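Print this page | E-mail to a friend
Posted in May by the Gredholm workshop

Helpers wanted for a two-arm robot build

We are building a cell with two robot arms in our shared workshop in Bumevberg, and we look for people with free evenings. At present we practice with headphones and their cables. 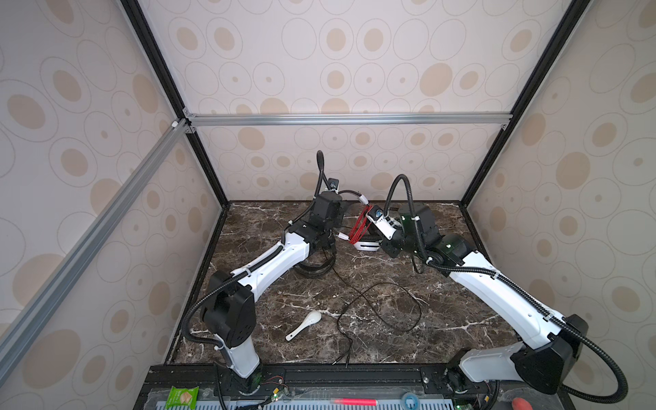
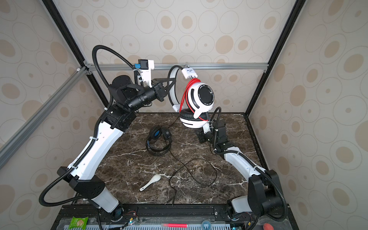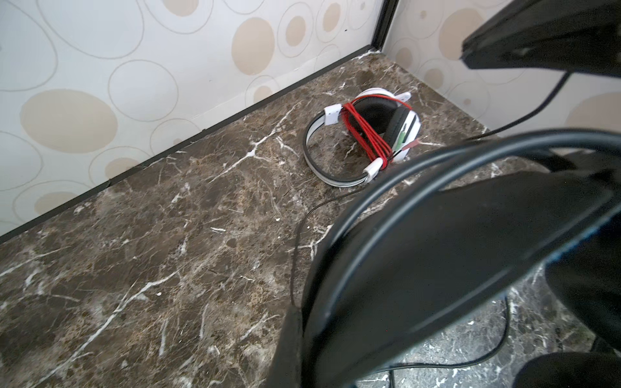
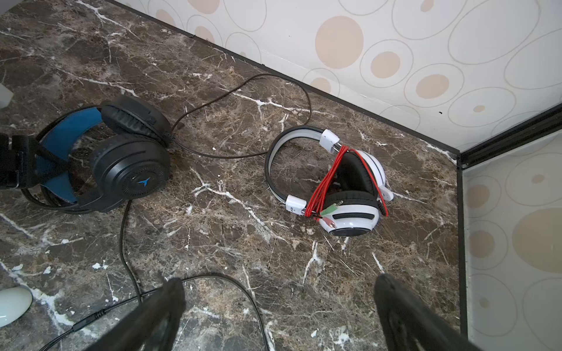
You should be patient with wiring – experience is welcome but not required. We meet at 7 p.m. and can pay 40 per evening. Please write to the Gredholm desk before the end of May.

Recent items
Fastwood saw bench: new hours
Wickramasinghe room closed for painting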